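实验室通讯:手持夹爪数据采集小组近况

用手持夹爪采集操作数据,夹爪开合宽度这一路信号一直是小组花时间最多的地方。上一期通讯里提到,Rimkutė 数据集第一版训练出来的策略在抓软质物体时经常夹得过紧或者提前松开,当时我们把原因归到了动作分块长度上。后来Marisol Yupanqui把原始记录重新翻了一遍,发现问题更早就出现了:有一部分演示的开合宽度在夹住物体之后仍然在小幅跳动,而操作者的手在那段时间里并没有动。

这一期就把这件事的来龙去脉和目前的结果写一下。

先说采集方式。操作者手里拿着夹爪完成任务,夹爪上装一个鱼眼相机,不需要机器人本体在场。夹爪的位姿由单独的跟踪模块给出,开合宽度则从图像里算:左右两个指板上各贴一个方形标记,检测到两个标记之后,根据它们的相对位置换算成宽度。这样做的好处是硬件上少一个编码器,夹爪轻,换一只也快。缺点是宽度的精度完全取决于标记检测的质量,而标记又处在鱼眼画面里畸变比较大的区域。

Marisol从数据集中抽出153段演示,全部是夹取软管、小袋和薄片一类物体的任务。她把每一段的宽度曲线画出来,再和视频逐段对照,把跳动分成了两种。第一种是单侧标记丢失,程序用上一帧的值补上,等标记重新出现时曲线会有一个台阶。第二种比较隐蔽,两个标记都检测到了,但角点位置在相邻几帧之间来回偏移,换算出来的宽度随之抖动。第一种容易过滤,第二种在旧的流程里会一路进到训练数据中。

策略学到的正是第二种抖动。物体已经夹稳之后,标签里的宽度还在一张一合,模型照着输出,到了真机上就成了反复松紧。对硬的方块影响不大,换成软管就会滑掉。

处理办法由Trinidad Sepúlveda负责实现,内部叫 Lorik 流程,分两步走。

第一步是改标定。旧的做法是整个画面用一套鱼眼参数,标定板大多放在画面中间拍,靠近下缘的部分样本很少,而指板恰好一直在那里。现在标定时要求把板子推到画面下方,在指板会出现的高度上多拍几组不同倾角的图,并且单独检查那个区域的重投影误差。误差不合格的相机要重新拍,不再用整体平均值放行。这一步说起来简单,做的时候比较烦,板子靠得太近会失焦,稍远一点又会被指板挡住一角,Trinidad最后把夹爪张到最大,固定在台钳上,换了一块小尺寸的标定板才顺利拍完。

第二步是改宽度的计算。旧流程每一帧独立求解,新流程在一个短的时间窗口里联合求解,并加了一条约束:两个标记必须沿同一条直线相对运动。夹爪的机械结构本来就只有这一个自由度,把它写进求解过程以后,角点的随机偏移大部分被吸收掉了。窗口长度我们试过几种,太长会把快速松手的动作抹平,太短又起不到作用,现在的取值放在配置文件里,按任务可以单独改。

需要说明的是,平滑不能解决全部问题。最初我们也试过直接对宽度曲线做低通滤波,曲线看上去很干净,但闭合的时刻会往后拖,策略学到的就是手已经开始抬,手指还没有合上。软管的尾部封口很薄,晚一点闭合,夹到的位置就不对。联合求解保留了闭合时刻,这是我们选它的主要原因。

关于软指垫,Demetrius Haverford提了另一个疑问:指垫受力会变形,指板之间的宽度和物体的实际厚度并不是一回事。这个差别我们没有去修正。演示和执行用的是同一种指垫,变形量在两边应当接近,策略需要复现的是指板的位置,不是物体的厚度。不过指垫用久了会变软,所以采集记录表里新增了一栏,填写指垫的更换日期。
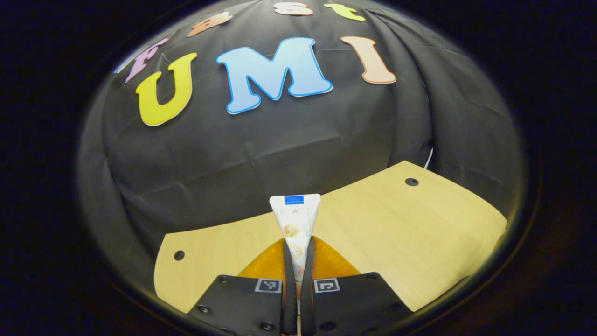

新一轮采集用的任务以软管类为主,要求把管子夹稳、保持直立,再转移到指定位置放下。每一段开始之前,操作者先完整开合夹爪一次,程序用这一次开合确定宽度的上下限,省去了事后手工对齐。共采集222段,由Amparo Palomino和Rosaura Usuga两个人完成,任务说明相同,起始摆放由脚本随机给出。

结果方面,目前只做了离线部分和少量真机测试。离线部分看的是夹稳阶段的宽度波动。同一批原始视频分别用新旧两套流程处理,新流程输出的曲线在夹稳之后基本是平的,第二种抖动在绘出的曲线上已经很难看到。单侧标记丢失的情况仍然存在,主要出现在手指伸进盒子内部、光线不足的时候,这类片段现在会打上标签,由训练脚本决定是否使用。

真机测试是在 Ceketti 平台上做的,用的网络结构和超参数与上一期相同,只换了数据标签。反复松紧的现象明显减少,提前松开还有,集中在物体起始位置靠近桌边的几种摆放上。看过回放之后,我们认为那几次和宽度标签关系不大,更可能是那一块区域的演示太少。这个判断还没有验证,补采之后再看。

有两件事暂时没有结论。一是标记的尺寸,大一些检测更稳,但会占掉指板的面积,也更容易在狭窄空间里被遮住。二是曝光,现在用的是自动曝光,镜头从亮处转向暗处时会有几帧标记发白,固定曝光又会影响背景部分的图像质量。Demetrius正在做对比,数据齐了会写进下一期。

代码方面,新的标定检查和宽度求解已经合并到主分支,旧数据可以直接重跑,不需要重新采集。重跑时请注意把输出写到新的目录,文件名和旧版相同,直接覆盖之后就没有办法做前后对比了。自己另外改过指板零件的同事,需要先量一下两个标记中心在夹爪完全闭合时的距离,填到配置里,默认值只适用于标准件。

原始视频、两套标签和Marisol整理的片段分类表都放在组内服务器的 Trelalell 目录下。表里对每段跳动都标了起止时间和类型,有不同意见可以直接在备注栏里写。补采计划在12月进行,重点是靠近桌边的摆放和暗处的任务,想借用夹爪的同事请提前和Rosaura说一声,目前能用的一共4只。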